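Setting up a Dranier server for your mates

I run a little co-op survival server for a handful of friends, and this is the bit of my guide people keep asking me about, so I've tidied it up (a bit!). You'll need the full game installed, 17 GB free and a spare evening.

1. Download the server files from the game's own page and unzip them into a folder with a short name. Mine's just called dranier.

2. Run the start file once, let it build the world, then close it again. Your settings file only shows up after that first run.

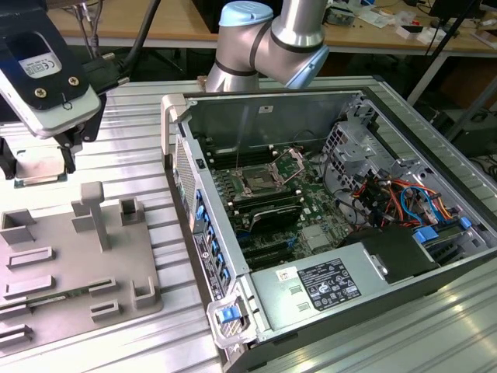
3. Open the settings file in any plain text editor and change these lines:
max_players = 9
autosave_seconds = 600
world_seed = 773

Pick your own seed if you like, but 773 drops you right beside the harbour, and I love that start.

Caution: don't edit the file while the server's running. It writes its own copy back when it shuts down and your changes are gone. I lost a whole Thursday night's fiddling that way.

4. Set a password, save and start it up again.
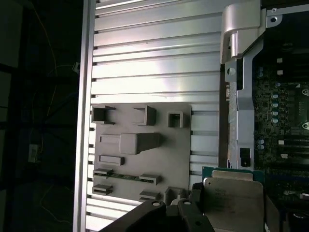
5. Send the address and password to your friends. Everybody has to be on the same version, mods included, or they'll get kicked at the loading screen with no message at all.

Note: Hatsue Uchida's Clakeck map pack works fine with this, but add it before anyone builds a base. It redraws the coastline, and Vilgot's lovely boathouse ended up under the sea.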